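Workshop Tips: Routine Care of the Two-Arm Tabletop Cell

Flodbridge Workshop Services, maintenance notes for users of the Cabrera bench

The following practices apply to the two-arm cell on the Cabrera bench and to others of similar layout. They are intended for persons who have completed the basic safety session.

Before any work on the arms

Park both arms in the rest position, switch off the supply at the wall and wait until the indicators have gone dark. Do not push a powered arm by hand. Support the forearm before loosening any joint, as the arm may drop under its own weight.

Fasteners

Check the mounting bolts after every 37 hours of running and again whenever an arm has struck the table. Tighten each bolt a little at a time, working from corner to corner. A paint mark drawn across the bolt head and bracket will show at a glance whether the bolt has turned. Bolts that work loose twice should be replaced with new ones from the Pralden drawer.

Cables

Leave enough slack at each joint for the full range of travel, and tie cables only to the fixed parts of a link. Roughly 2,000 cycles is the usual life of the forearm cable on this bench. Look for flattened spots, shiny wear marks and cracks near the connectors. Record the replacement in the Flurnow log under item 73.

Table and gripper cleaning

Wipe the gripper fingers with a barely damp, lint-free cloth and let them dry before power is restored. Solvents are not to be used on the finger pads.

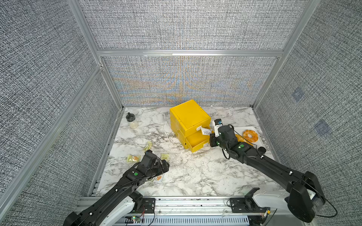 Loose fibers are a common cause of trouble in gripper joints and should be removed at the end of each shift. Clear the props first, including any small packets lying under a wrist, and return them to their bin. A light-colored top makes the task harder than it needs to be: white strands such as those around the yellow drawer cabinet are easily missed against the marble pattern. A hand lamp held low and to one side will bring them out. Use a vacuum with a soft brush, working from the back wall toward the front rail, and keep the nozzle away from the circuit board. Compressed air is not permitted, as it drives lint into the joints and the cable duct.

Returning the cell to service

Confirm that all tools have been removed, restore power and run each arm at low speed through its full travel. Listen for scraping. Any fault should be reported on Form 201 before the cell is used again.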